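Prerkeck Shop Notes > Bench and Tools > Sorting Small Parts

Print this page | E-mail this page

SORTING TIPS I STOLE FROM A ROBOT OPEN DAY

Went to the open day at Thaler on Thursday. Small outfit, does repair and salvage of little electrical assemblies, lately with two robot arms on a bench. Doors at 10, I got there late, parking was bad. Wrote most of this on the back of the handout so excuse the order.

Went to look at robots. Came home and redid my workbench. These are the bits worth passing on if you've got a drawer of wires and switches and who knows what from dead appliances.

Bins before anything.
Set out your bins before you open the junk drawer. At Thaler they were on the table before the demo started. I always dump first and then go hunting for yogurt tubs, and by then the stuff has rolled everywhere. Now it's bins out, lids off, then dump.

Pair them. Same bins on the left as on the right, and whatever you pick up goes to the near side. Reaching across yourself is how things get knocked on the floor.

Shallow for little stuff. Deep bins are for cables, chargers, whole units. If you have to stick your hand in past the wrist to find a diode, wrong bin. Baking pans work great, so do the lids off storage totes.

Bright bins. Yellow or orange, any loud color. A dark part shows up right away. I had been using a black tool tray for black screws, for years, don't ask.

One tray in the middle.
This was my favorite. A metal tray with a rim, white liner in it, and the jobs waiting to be sorted sit in there. Only there. I used an old steam table pan and a piece of white craft foam. A folded dish towel will do but the wire ends snag in the loops. Paper towel slides around, tape the corners.

Liner should be white or near it. Cut it a hair small so it lays flat, otherwise it bows up in the center and round things roll to the edges.

Don't fill the tray. Handful at a time. Eluned Edwards, who ran the bench talk, kept saying the arms choke on a pile same as people do. She had a run of 32 parts go fine and then a clump of tangled leads held everything up until after lunch. Untangle first. Separate station, separate chair if you have one.

Picking up.
Grab the body, never the wires. Switches, solenoids, little motors, all of it. Pull by the leads and one day the lead comes off in your hand. Eluned showed us a jar of 23 units ruined just that way, all by humans she said.

If it has a spring, hold it so the spring is free and pointing away from your face. A solenoid plunger can drop right out of some types when you tip it, so keep it upright till you know wich kind you've got.

Circuit boards by the edges. And if there are fat capacitors on it don't touch the legs. Something out of a wall powered gadget can hold a charge well after it's unplugged. Leave those alone if you don't know how to check them. I set mine aside for my neighbor.

Slow down at the rim. Most of my drops happen going over the edge of the tray. Lift, clear the rim, then go sideways. Sounds dumb. Helped more than anything else here.

Wires.
Loose arcs, no tight coils. Tight coils spring open and take three other things with them. Wires with a plug still on get their own bin. Bare or frayed ends get another, trimmed when you feel like it. Twist ties are fine, rubber bands go gummy.

The crumbs.
Every session leaves little bits behind. Snipped insulation, flecks of plastic, the odd leg off a component. Wipe the table between batches and check the bin floors too. A lint roller picks up nearly all of it. Magnet in a sandwich bag for the steel ones, turn the bag inside out, done. Do not blow on it, you'll be finding copper whiskers in your socks.

Cost, since people asked. I spent 40 dollars total, mostly on bins. The software they use over there is called Tanora and they've put 700 parts through it so far, but you do not need any of that for a junk drawer.

Labels: Pinar brand tape is what they had on the handout table, comes off clean. Masking tape is ok if you peel it before summer.

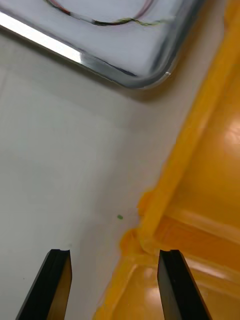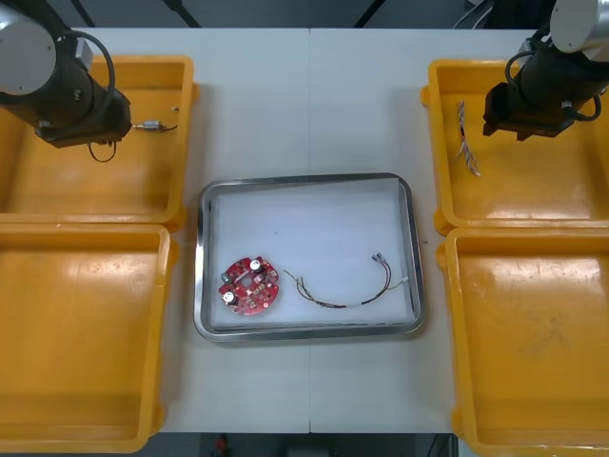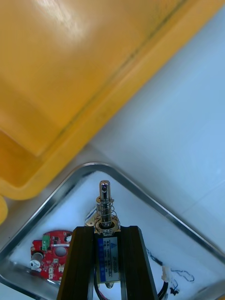 Page last changed: October, evening. Fixed the bit on liners.

Few more I forgot.

Overhead light is good for seeing into bins but shiny ones glare back at you. Shift the lamp or tilt the bin. I moved my lamp to the left side and quit squinting.

Join in the table? If your bench is two boards pushed together like mine, run tape down the seam or the tiny screws will find it.

Put the tray back in the same spot every time. Trace round it with a pencil. The arms need it exact, you don't, but your hands learn where it is and you stop looking.

Quit when you're tired. The last ten minutes is when the good switch goes in with the scrap.

They are doing another open day in spring I think, will add it to this page when I hear. Bring a jacket, that building is freezing.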